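Interrupted suturing on a soft tissue sheet: needle handling and knots

Posted Monday, July 23, 2018

Contents: Materials / Placing the stitch / Tying / Moving along the incision / Faults

This page covers closing a straight incision with simple interrupted sutures, using two instruments. It assumes you have already done the needle-loading drills in the Stolleren basic set and can pass a needle without looking for your other hand.

Materials

Short lengths of suture, one per stitch. A long tail slows every throw and catches on the knots already tied. We cut ours from the Arnik practice spool. Black thread is easiest to follow on pale tissue.

Placing the stitch

1. Check the finished part of the line first. The knots should be short, sit to one side of the incision and leave the edges touching without puckering.

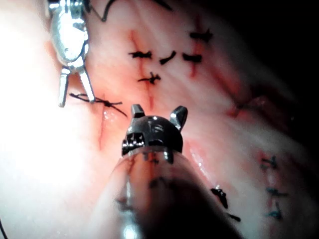 Joubert wrote in to say that the knots should all go to the same side, and that alternating them makes removal slower and hides a gap in the line until it is too late to fix. Agreed, and the step now reads that way: pick a side at the first stitch and keep it.

2. Grip the needle about two-thirds of the way back from the tip. Close the jaws fully before moving.

3. Steady the near edge with the second instrument. Use light pressure. Do not pinch the membrane between the jaws, as serrations mark it easily.

4. Enter at a right angle to the surface and follow the line of the needle. Do not push sideways.

5. Release, regrip on the far side, and pull through until a short tail remains.
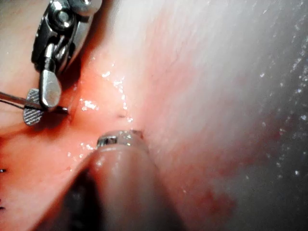

Tying

6. Lay a double throw first, then two single throws in opposite directions. Pull each one flat, parallel to the surface. Lifting while tightening tears the entry hole.

7. Stop tightening when the edges meet. Trim both ends.

Moving along the incision

8. Keep the spacing even. On a long incision, place the middle stitch first and halve the remaining distances.

Faults

Edges roll inward: the bite is too shallow. Go deeper and keep both sides equal.

Knot slips: the throws were laid in the same direction. Cut it out and repeat.

Thread frays: the jaws are gripping the working part of the thread. Hold the tail end only.

The Mutus log sheet has 26 rows, one per stitch. Fill in bite depth and spacing before starting the next line.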